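Folder sync keeps making duplicate files with the computer name added

Asked by mholovko in Backup and Sync
Tags: sync, duplicates, network drive, Windows

I use Dirneo to keep a folder on my desktop PC matched with the same folder on my laptop. Both go through a shared drive on a small Cludus box in the hallway closet. It worked fine until April. Now I get extra copies of files with the computer name stuck on the end, like "budget (DESKTOP conflict).xls". The folder has 2000 files in it, mostly photos and spreadsheets, and I have already deleted 40 of these copies by hand. They come back.

What I have tried:
Restarting both computers
Removing the sync pair and adding it again
Turning off the antivirus for an evening

None of it helped. The log says "remote newer, local changed" next to every file that gets copied, including files I know I have not opened. I don't want to lose anything, so I am nervous about just picking one side and overwriting the other. Is there a setting I am missing?

Marta Holovko

2 answers

Answer 1

Had the same thing. Uninstalled it and went to Galtier, no problems so far. It costs money after the trial though.

Comment from mholovko: Thanks, but I would like to keep what I have if it can be fixed.

Answer 2 (accepted)

That log message means the program thinks both sides changed after the last sync. If you have not opened the files, the usual cause is the clocks. Check the time on the desktop, the laptop and the Cludus box. The box has its own clock, and it is the one people forget. Log in to its admin page, go to System, then Date and Time, and see whether it is set to get the time from the internet. Mine had lost that setting after a firmware update and had drifted by 10 minutes.

Fix the clock first, before you touch anything in the sync program. Then do this:

1. Pause syncing on both computers.
2. Copy the whole folder from each computer to an external drive, into two separate folders. Don't skip this.
3. In Dirneo, open the pair settings and find "Compare by". Change it from "Date" to "Date and size, then contents".
4. Set "Allowed time difference" to 2 seconds. Some drives round file times, so a setting of zero will flag files that are the same.
5. Run a preview on one computer only. Look through the list before you press Start.

The preview opens a side panel that shows the file as it is on each side. For photos you get the picture itself, so you can tell quickly if two copies are the same shot.

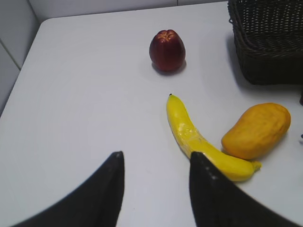
Banana on the white table

The size and the contents matched, and only the date was off. After I changed the compare setting, it dropped off the list along with the others.

The first run with contents turned on is slow because it has to read every file on both sides. Leave it going overnight. Later runs only read the files where the date or size is different, so they are much faster.

For the conflict copies you already have, don't delete them by name. Some could be real changes – spreadsheets especially. I used Wieczorek, a small duplicate finder, set to exact match only. Anything it finds as an exact match is safe to remove. Whatever is left, open and check yourself.

One more thing. If the laptop goes to sleep in the middle of a sync, it can leave a half-written file on the shared drive, and that will also show up as a conflict. There is a box under Options called "Keep computer awake during sync". It is off by default.

Bartosz Borkowska

Comment from mholovko: The clock on the box was wrong, and the internet time setting was off. I fixed that and ran the preview and the list is down to a few spreadsheets that I did edit in both places. Where does it keep the old version if I pick the wrong one?

Comment from Bartosz Borkowska: In a hidden folder called _versions at the top of the pair. You have to turn it on first, under Deleted and Replaced Files. Do that before you press Start.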